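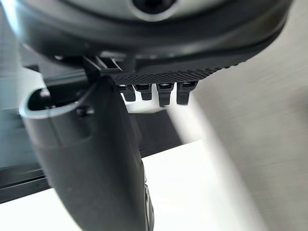 Slide 2: What a five-star review is worth

Pause for latecomers. Thank Khrystyna Prokopenko for the Tuesday slot, straight after lunch, when everyone is at their sharpest.

Start with Kestby. They sell shower caps and little else. Over 4000 reviews on the site, and I read 2000 of them so you could have a normal spring. The most common complete review was "ok."

Read the Jesier one aloud, slowly: "Have not opened yet. Five stars." Wait for the laugh. If none comes, read it again.

Slide 3: Sellers who reply

Prenthorpe pasted the same thank-you under 52 complaints in April. One of those complaints was about being sent the same thank-you. Show both and let people read.

Sorin Marinescu will say that any reply beats silence. Let him finish. Then ask who in the room has ever felt better after "We value your feedback."

Slide 4: What to ask for

Ask buyers what they used it for and what annoyed them. Two questions. Leave the star box at the end, where it can do less harm.

Mention that sizing complaints belong on the product page, in plain sight, before checkout. Marketing won't love this. Marketing is in row one, so smile.

Skip slide 5 if we're past 2:30. Questions, then coffee, which I'm told has excellent reviews.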